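Garment Handling at Darico: Notes on the First Season

Posted July 2020

The decision to introduce automated folding at Darico was announced to the staff in May. Before that announcement, the returns department processed every garment by hand, and a full shift was expected to clear 599 pieces. The new line, named Plima, is intended to take over the plain items first: shirts, sheets and light trousers. Coats, fleeces and anything with a hood remain with the existing team for the present.

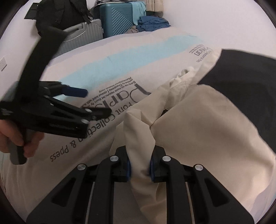 I have worked in returns for most of my career and was asked to serve as staff contact for the change. Most of the questions put to me concerned pay grades. Management has confirmed in writing that no grade will be lowered before the next review. Two colleagues have moved to the training group, where they teach grasping and folding by demonstration. They report that the work is lighter on the back and harder on the wrists, and a rest period has been added to each session.
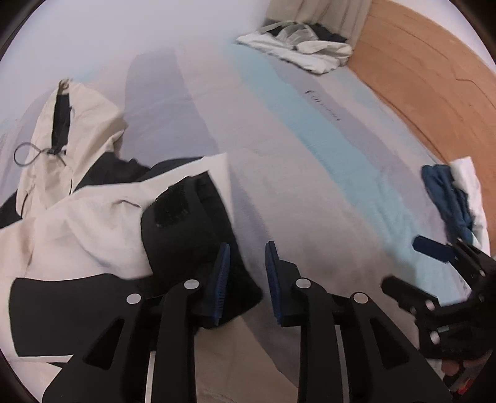
Sławomir Zieliński, our shift supervisor, has asked that soft and bulky clothing be given more time in the schedule. The training group had set a target of 1000 demonstrations and reached 611 by the end of last month. I support his request. Thick fabric does not behave the same way twice, and the people teaching the task should not be measured by the speed of the people who used to perform it. The revised schedule will be posted beside the time clock.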